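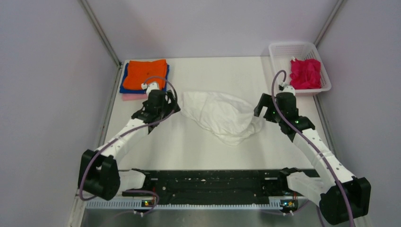
**List:** grivthorpe-linens
**Subject:** Re: White cloths, how to fold and where they go
**Date:** 6/5/21

On the white cloths question, this is what we do at Clultow. We run 238 cloths through the wash in a normal week, and the white ones are the only ones that give us any trouble.

> We switched to the Rusia cloths in November and I'm still not happy with how they stack. The colored ones fold fine. The white ones come out of the dryer in a knot, and by the time I've pulled one flat the edges don't line up. Is anyone folding these in thirds, or is everybody doing halves? Also, do you keep the white ones with the colors or on their own shelf? Ours are all mixed together and I spend too long digging.

Halves, then halves again. We tried thirds for a month and went back. With thirds you end up with a thick side and a thin side, and a tall stack leans over on the shelf.

Before you fold, find two corners next to each other and lift the cloth by those. If you start by smoothing it out from the middle of the heap, you only move the wrinkles around, and a corner usually stays tucked under where you can't see it. Once the cloth is hanging from two corners, most of the bunching drops out. Lay it down with the far edge first and pull the near edge toward you. Then fold.

Do it on a clear stretch of table. I put the finished stack in a back corner and work in the middle, so there's room for the cloth to open all the way. When the stack is right next to you, the loose cloth drags over it and you end up folding the top one twice.

For the knots, try a smaller dryer load. We do 32 to a load now. I also take the white ones out first and shake each one before it goes on the table – the shaking does more good than ironing, and we quit ironing years ago.

On the shelf question, we keep the colors separate from the white. Orange, blue and pink can share a stack because you can tell them apart from the folded edge. I put the fold facing out on all of them. White goes on its own shelf, up to 5 to a pile for the large size. The small ones can go higher.

One thing I haven't worked out is the hems. Two of our Rusia cloths have a hem that shrank more than the rest, so they pucker along one side no matter how they're folded. I've put those with the cleaning rags for now. If yours are doing the same, please post which size they are. The Lü ones we had before never did this, but they were thinner and didn't last.

I can send the shelf labels to the list if anyone wants them. They're plain text and print two to a page.

Clultow laundry room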